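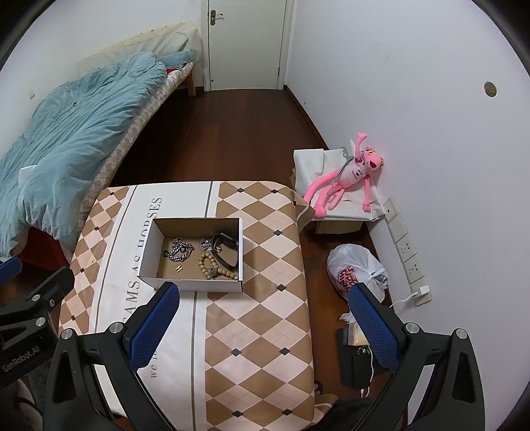
Visite de l'atelier domestique Kotian, à Monville

Dans le cadre du programme de visites Narkeo, notre délégation s'est rendue en juin à Monville afin d'examiner un montage de préhension réalisé à domicile. L'atelier occupe une chambre de l'habitation. Les essais se déroulent sur une table basse, avec une pince tenue à la main dont les deux doigts portent des patins bleus texturés.

L'exercice retenu consiste à saisir de menus accessoires rangés dans une boîte en carton blanc ouverte : chaîne argentée à grosses mailles, petit anneau noir, bracelet, montre noire à cadran rectangulaire. Le carnet d'essais fait état de 318 prises consignées, pour un objectif fixé à 600. La chaîne demeure l'objet le plus difficile, ses maillons glissant entre les patins. Un bras motorisé, désigné sous le nom de Vadix, doit reprendre ces gestes dans une phase ultérieure.
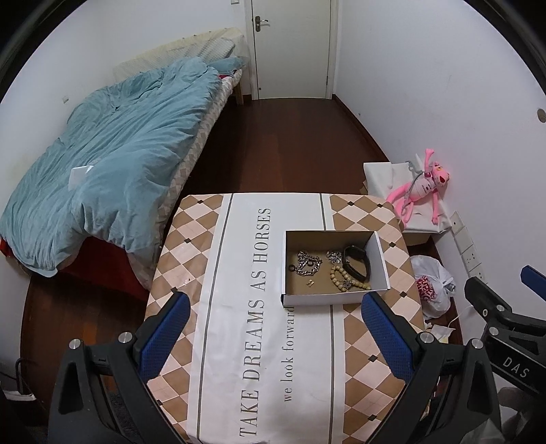

Observations de la délégation

La délégation a relevé la bonne tenue du carnet et la simplicité du poste. Elle recommande de fixer la boîte à la table et de consigner séparément les échecs de saisie et les chutes d'objets. Deux jeux de patins de rechange seront fournis à l'atelier avant la prochaine visite.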